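Ranau holds on in third weekend as Tosum opens soft

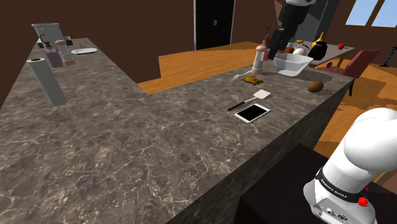
How much has Ranau made so far? The total stands at 181 crore after its third weekend, with the Sunday-style family crowd still turning up for matinees and the smaller centers doing better than the big ones.

That puts it well clear of where the trade had it at this stage. The mountain rescue drama came in with middling advance bookings and not much of a song to sell it. Word of mouth did the rest. Evening shows in the north have been near full, the east a little patchy, the south slow but picking up since the dubbed version went out.

Weekend three brought in 46 crore by itself. Big number for a film this old. Most releases lose half their screens by now and Ranau gave up very few, mainly in multiplexes where Tosum had the shows booked months back.

Tosum, then. Not the start anyone at Dirkmont Pictures wanted. The revenge thriller had the wider release, the bigger posters, a trailer everybody seemed to like. Morning shows on opening day were thin, it got better by night, then flattened. Reviews have been mixed, with the second half taking most of the blame. Length is an issue too. Exhibitors we spoke to said people were walking out happy with the action and confused about the plot, wich is roughly what the critics said.

Dirkmont has not put out an official figure for the weekend. The studio says it will release one once overseas collections are in. Trade talk is that the film needs a strong hold on weekdays to stay in the race, and there is no holiday coming up to help it.

Saragih, the low-budget comedy that opened on just 45 screens, is the surprise of the lot. It has been adding shows since its first evening and single-screen owners are asking for prints. No stars, no marketing to speak of, a cast mostly from television. The wedding-band number has been all over phones for weeks and that has clearly pulled in the college crowd. Its distributor is adding 3 more cities from 19th May, and a wider run could follow if those hold up.

Ticket pricing could decide the next few days. Ranau has gone to regular rates everywhere, Tosum is still on the higher slab in most cities. A cut looks likely. Theater owners want it now, the studio would like to wait and see how the weekdays go.

As for the 200-crore club, Ranau should get there without much trouble if the drop on weekdays stays small. The overseas run is winding down but was decent, strongest in the Gulf. Streaming date not announced. The makers have said only that it wont be early, and theaters have been pleased to hear it.

A follow-up is already being talked about. The director is said to be working on a script and the lead pair have both been approached, though nothing is signed. Shooting would not start before November in any case, as snow is needed for most of the outdoor portions.

Tosum's weekday numbers to follow when we get them. Saragih screen list for the new cities is expected from the distributor shortly, will update.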